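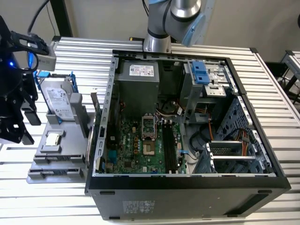 Zelle Kisach: offenes PC-Gehäuse auf der Werkbank, links die Teileablage

Prüfliste vor der Aufnahme von Demonstrationen, Schicht ab Januar
Geprüft: Gheorghița Ghiță

1. Gehäuse liegt flach, Seitenblech entfernt – ok
2. CPU-Sockel leer, Haltebügel offen – ok. Kontakte bitte nicht mit dem Finger berühren.
3. Festplatte im blauen Rahmen steht in der Ablage – ok
4. Kabel im Arbeitsweg des Arms – Bemerkung: Das schwarze SATA-Kabel bildet eine Schlaufe. Vor jeder Serie neu kontrollieren.
5. Geschwindigkeit beim Vorführen begrenzt auf 75 mm/s – ok
6. Not-Halt getestet, beide Seiten – ok
7. Speicherplatz für 400 Episoden – offen, Unnur Hjaltested klärt es.

Abgebrochene Versuche werden auch gespeichert, aber mit Kennzeichen "Fehler". Nach 90 Minuten Pause für die Bedienperson.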